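Workshop tips: keeping your gripper software happy

I've spent most of the winter tidying up the planning code for our hand-held gripper recordings, and these are the bits I'd pass on to anyone setting up at home or in a shed. Berhanu Worku talked me into writing them down, so blame him if it goes on a bit!

Start with the markers. My finger-width estimate comes from the two little square tags, one per finger, and if the software loses either of them the width jumps all over the place. I now log every dropped reading, and anything over 300 in a session gets looked at before I go near training.

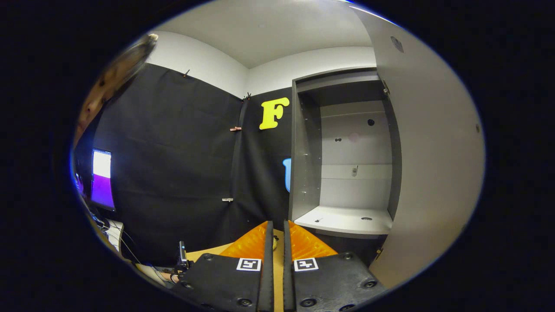
Tracking likes something to hold on to, and plain dark cloth gives it very little. My first maps drifted horribly whenever the view swung towards a corner. A big yellow F high up on the black fabric gives the tracker some nice hard edges to grab, and you can do the same with any bold letters from a craft shop. Leave them where they are once you've mapped, or you'll be mapping again (ask me how I know).

For the planner, I keep the approach and the squeeze as separate steps in Koteck, our little script folder. Slow the last bit right down and save the settings with the recording. I lost 158 clips in August by keeping them in a different place, and I'm still cross about it.

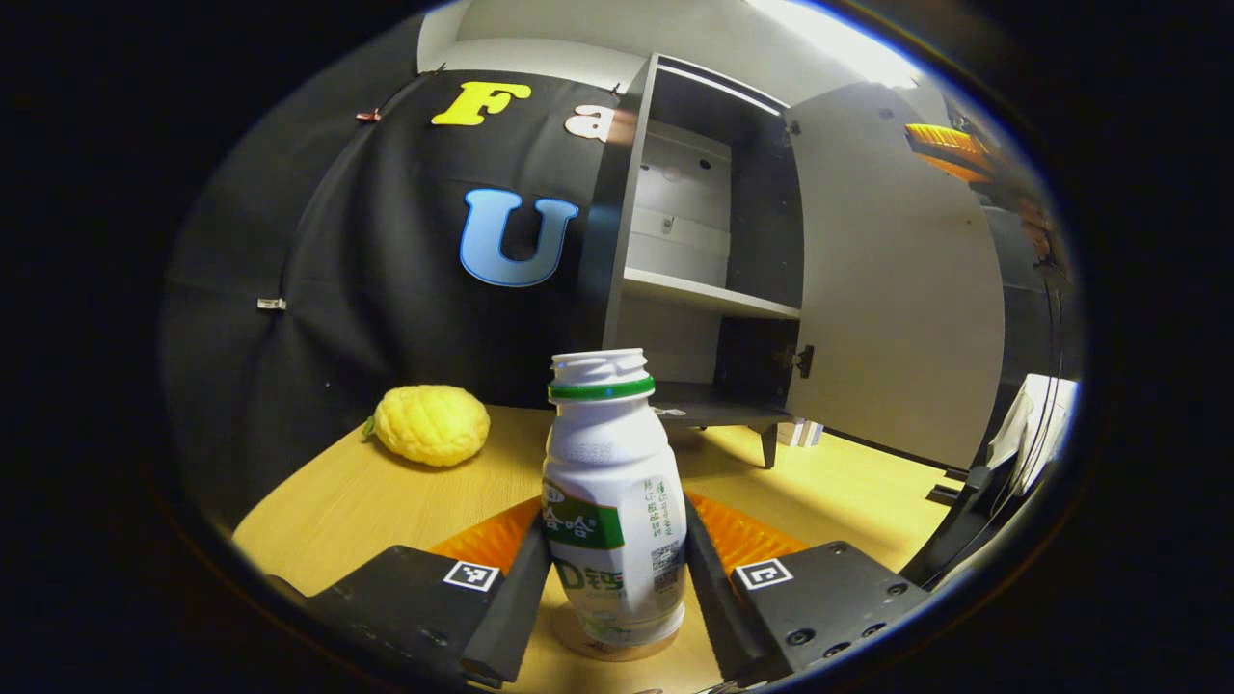 Open-necked drink bottle between the fingers, with the tags on both sides.

Last one: name your files by object and attempt, and back them up before you rename anything.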